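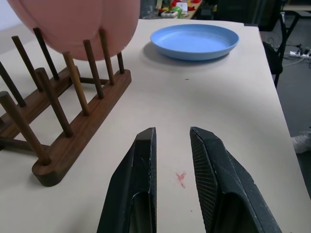
Why do audience votes stop at 181 when the room has 379 people joined?
The session is still on the Hokent trial tier, and votes past that tier's limit are held until the licence is changed. Change it under Account, then reopen the poll.

Home Tickets Status Contact

Ticket log, Rindeck polling add-in
Licence changed 2 pm. Held votes released — chart redrew on slide 11. Closed.

Comments

Beverley Blackburn: Same limit on our February conference. Reopening the poll fixed it.

Nigel Tunstall: Does the organiser need to sign out first?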